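4. Setting up the Drandus light therapy panel for use after a facial treatment

This section covers placement, first power-up and the post-treatment program. It applies to the tabletop panel with the Penano hand controller. For the wall-mounted panel, see Section 5.

Caution: Do not start a session on skin that is bleeding, blistered or covered by a dressing. If you have had a peel, laser resurfacing or injections, ask the treating office when light sessions may begin. Their instructions replace anything in this section.

4.1 Placement

1. Set the base on a level, dry surface that does not move when pressed.
2. Loosen the neck collar and raise the panel until its center is level with your nose when you are seated.
3. Tighten the collar by hand. Do not use a tool.
4. Set the distance between the panel and your face to 8 inches. The folding spacer supplied with the base is cut to this length.
5. Route the power cord behind the base and away from sinks.

Note: The neck creeps downward slightly during the first few sessions. Retighten the collar if the panel drops below eye level. 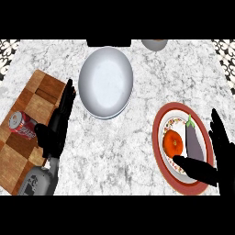 Eyvindur Hallgrímsson writes that the spacer is easy to fit backward, and that his first two sessions ran too close because the short leg was facing him. The long leg should point toward the user. Later spacers carry an arrow; on earlier ones, check the length with a ruler before the first session.

4.2 First power-up

6. Connect the hand controller to the port marked C. The plug fits one way only.
7. Switch on the base. The status light blinks amber during the self-test, which takes roughly 60 seconds.
8. Wait for steady green. If the light stays amber, switch off, reseat the controller plug and repeat step 7.

4.3 Running the post-treatment program

9. Clean and dry your face. Remove makeup, sunscreen and any product containing a retinoid.
10. Put on the Wenach eye shields. Closed eyelids are not enough protection.
11. Select program P2 and press Start. The session lasts nine minutes and ends with a double tone.
12. Let the panel cool before folding it — the rear vents stay hot after the tone.

Run one session a day for no more than 21 days, then stop. The controller keeps a session count and locks P2 when the limit is reached. To clear the lock for a new course, hold Mode and Start together until the display shows 00.

Caution: Stop the session if you feel stinging or heat. Mild pinkness that fades within the hour is expected. Redness that lasts overnight should be reported to the treating office.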